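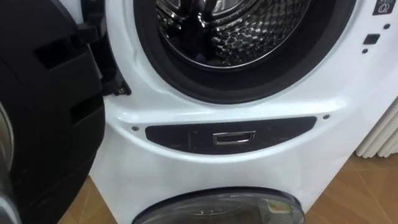 *Front loader, door open to the left. Honeycomb drum, black gasket, drawer pull below the gasket.*

# Laundry room, unit 24: machine reference

Compiled by Lavanya Krishnan for the Zabala building file. Corrections go to Macarena Esteban at the Kokex office, who keeps the master copy. The paper binder in the stairwell cabinet is out of date from page 165 on.

**Drum.** Stainless steel, with a raised pattern of small hexagonal dimples. A lifter paddle projects inward near the top of the opening in this view. When checking the drum by hand, turn it one full revolution and feel for coins or bra wires along the base of each lifter. Report burrs. Do not file them down.

**Gasket.** Thick black rubber. Pull the fold back at the bottom and wipe it with a damp cloth and mild soap. No bleach on the rubber. Tears longer than a fingernail go on the repair sheet under code 1621.

**Door.** Opens toward the left. The inner face is black plastic with molded recesses and ridges, including two deep slots one over the other. Lint packs into recesses like these, and a dry toothbrush clears them faster than a cloth.

**Hinge.** Black assembly between door and cabinet, left of the gasket. There is a small metal screw or pin near its lower end. Check for play by lifting the open door slightly at its outer rim. Any vertical movement gets written up. Tenants should not hang towels on the door.

**Lower strip.** Dark, curved, set into a recessed band in the white front. The small chrome handle at its center is for pulling out the lower compartment. Put a tray and an old towel on the floor before opening anything down here.

**Strip screws.** Two small round ones, one just past each end of the strip. Hand screwdriver only. The white plastic around them marks easily.

**White panel.** Glossy, so scratches show. Microfiber and water. The Skorker paste left in the supply closet is for the sinks.

Sheet last revised 5/25/02. Next check in June, together with the dryer vents.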